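Bench rules for the shared arms
2018-01-29

The revised bench rules for the robot arms at Zorkwood and Lambert are now in force. They replace the August sheet, and the old copies should come off the walls. Most of the text is unchanged, but the part on cables has been rewritten.

Cables must hang in loops long enough for the arm to reach every corner of the work area without pulling on a connector. Check this by hand at low speed before the first run of the day.
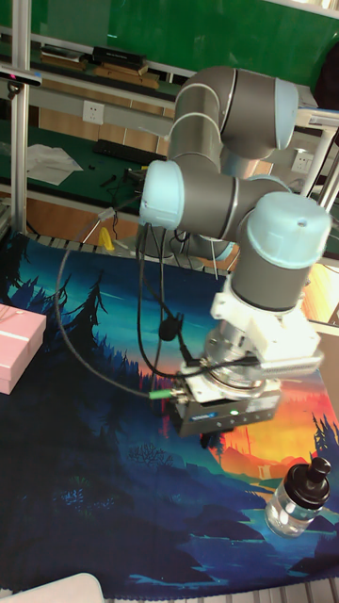
Cables looped between the arm and the gripper, with the green connector at the side of the gripper body.

Anything the arm is not going to pick up stays near the edge of the mat. Bottles and jars are handled with their lids on. If the mat has moved, smooth it out and check the start position again before carrying on.

Speed is limited to 30 per cent for any new program. The limit can be raised after 1,000 cycles without a stop, and the person raising it signs the log.
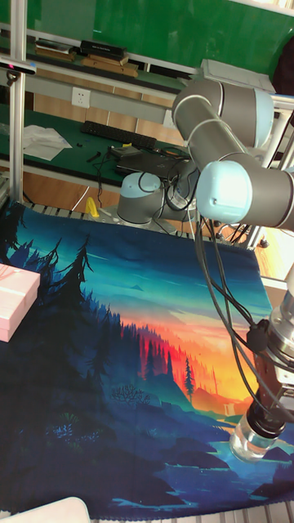

Glass is allowed, but only with the grip force set from the Trastance table, and with no hands over the mat until the arm has let go and moved clear. Broken glass goes in the log even if nothing else was damaged.

The Ostovik site moves to the same rules once its arms have been checked. Questions go to the bench desk, extension 86.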